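Contents | Previous | Next | Index | Glossary

Chapter 11
Loose Stock on Soft Floors

11.1 Scope of the chapter

Chapter 10 dealt with sorting on a bench, where the surface is flat, hard and at hand height. This chapter deals with the floor. A large share of household sorting is done there, either because no table is long enough or because the material was set down on the rug and stayed there. The methods that follow apply to slender rigid items: dowels, skewers, garden canes, knitting needles, and the plain wooden sticks sold for craft work. Flexible stock such as cord and wire is covered in Chapter 12.

Three terms are used throughout. A pile is loose when its members cross at varying angles and no common direction can be assigned to it. It is combed when most members lie within a hand's width of parallel. It is bundled when it can be lifted as one body without losing a member.

11.2 The rug as a working surface

A rug differs from a bench in two respects. First, its pile grips. A round stick that would roll off a tabletop stays where it is dropped, and the person sorting does not need a stop or a tray. Second, it yields under load, so a stick pressed at one end lifts at the other and may disturb its neighbors. Aoki and Minami treat the second effect as minor for sticks under 50 centimeters. The exercises at the end of this chapter follow their practice.

Pattern also matters. A striped rug supplies reference lines at no cost, and a pale stripe on a cream ground is sufficient. Stripes are reliable only where the rug lies flat and its weave is straight. Color contrast between stick and rug is often poor, as tan wood on cream wool shows little edge, and low side lighting is preferred for that reason.

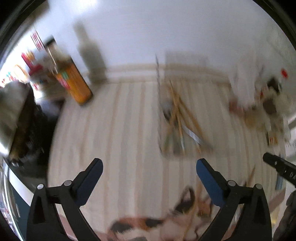
Foreign items should be removed before any stick is moved. The usual ones are measuring tools, containers and household animals. A flat metal ruler left in a pile is the most troublesome of these, for it lies under some sticks and over others and acts as a lever when pulled. Slide it out along its own length. A cat on the rug is treated as a moving obstacle, and work begins on the side away from it.

11.3 Order of work

Clear the outlying sticks first and place them along a chosen reference line. Next take the uppermost members of the pile, one at a time, lifting at the middle - never at the tip. When the remaining sticks lie in a single layer, comb them with the edge of the hand. Square the ends against a book or a wall, then bundle.

Tubes and canisters make suitable storage if the internal depth is at least two thirds of the stick length. Shorter containers tip when filled. Nomura's method of filling a tube on its side is described in Section 11.5, and the Kovden tie for bundles without a container in Section 11.6.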